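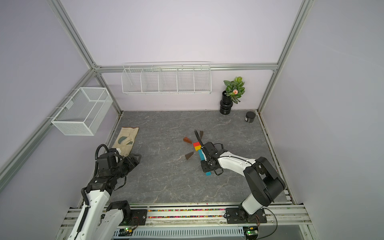

Que los bloques se revisan uno a uno y sin prisa, me contestaron desde Villanueva cuando pregunté si bastaba con un vistazo por encima. Pues nada, ¡a ello!

Revisión de la mesa de juego, mayo de 2020

Bloques de colores: BIEN. Les pasé el dedo por todos los cantos y ni una astilla.
Cuñas de madera marrón: REPASAR. Una raspa un poquito en la punta — lija fina y lista.
Bolsa de tela: BIEN. Costuras firmes, y la etiqueta blanca sigue cosida (yo la habría cortado, la verdad).
Rejilla blanca de la pared: BIEN. Tiré fuerte y no se mueve.
Cesta de malla: PENDIENTE. Le falta apretar un tornillo, pedido a Zosley con la referencia 498.
Jarrón con la rosa artificial: BIEN, pero que se quede en su rincón.

Próxima revisión: julio.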